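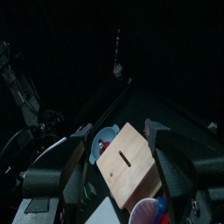

Figure 3. Cutting board and light blue container on a dark tabletop.

Working Papers > Disclosure and Influence > Section 4

4. Reading the option letters

4.1 What was in the box

I came to the Trilia papers sideways. I was looking for lobbying registrations, and a clerk handed me a folder of stock option letters that had been filed with them by mistake. There were 40 letters in the folder, all on Trilia letterhead, all granting small blocks of shares to people who sat on advisory boards. I nearly sent them back. Then I noticed that two of the people named had also signed public comments supporting the Ganeo pipeline permit, and Trilia owned a piece of Ganeo at the time. So I kept reading, and this section is pretty much the story of that.

First, a word on what an option letter can and can't tell you. It tells you that a company offered somebody the right to buy shares at a set price. It doesn't tell you whether the person ever bought them, and it certainly doesn't tell you why the offer was made. People who write about money and politics (me included, in my earlier work) have a bad habit of jumping straight from the letter to the motive. I've tried hard not to do that here, and where I slip, Deming Xia has usually caught me in the margins.

4.2 Matching letters to filings

We took the names in the letters and ran them against 808 public comments and meeting logs from the permit review. Efua Antwi did the first pass by hand, which I thought was crazy until I saw how many names were spelled three different ways. Sixteen of the letter holders turned up somewhere in the permit record. Some only sat in on a call. Others wrote long comments, sent staff to hearings, and asked for follow-up meetings – the whole works.

A match only counted if we had the name plus one other thing that lined up, like an employer or a mailing address. That rule cost us a few tempting cases. One man with the right name and a very interesting set of opinions had to be dropped when all we could find for him was a post office box in the wrong state. I still think it was him, but I can't show it, so he's out.

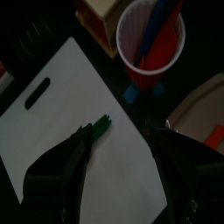 The trickier problem was timing. An option granted two years after a comment was filed looks very different from one granted the week before, and the letters are sloppy about dates. Several carry a signing date and a separate "effective" date that comes months earlier. Backdating of that kind can be perfectly ordinary, say when a board approves a grant in spring and the paperwork trails in by November. It can also be a way to tidy up a story. We recorded both dates and ran everything twice, and I report the later date in the tables unless I say otherwise.

4.3 The Nowicki exchange

One chain of emails deserves its own space. It starts on a Monday with a short note from Leszek Zalewska, then outside counsel at Nowicki, asking for a signed copy of an option agreement that his own office couldn't find. Radosław Domański at Trilia sends it over the same afternoon. So far, so dull! But the attached copy has a vesting schedule that doesn't match the summary Trilia gave its shareholders, and the reply thanks him for "the version we discussed."

I've gone back and forth on that phrase more than I'd like to admit. Maybe there were drafts and someone picked the wrong one. Lawyers do lose things, and an email written in a hurry at 4:30 in the afternoon isn't a sworn statement. What I'm comfortable saying is that there were at least two versions of the agreement, that shareholders saw terms from one of them, and that the other was the one in circulation between the lawyers.

The Stulteo grants, which I turn to next, are cleaner on paper and a lot harder to interpret. They went through a holding company, so the names we'd want to match don't appear on the letters at all, and we had to work backward from the annual reports.

Questions about this paper: contact the Disclosure and Influence working group | © The authors | Back to top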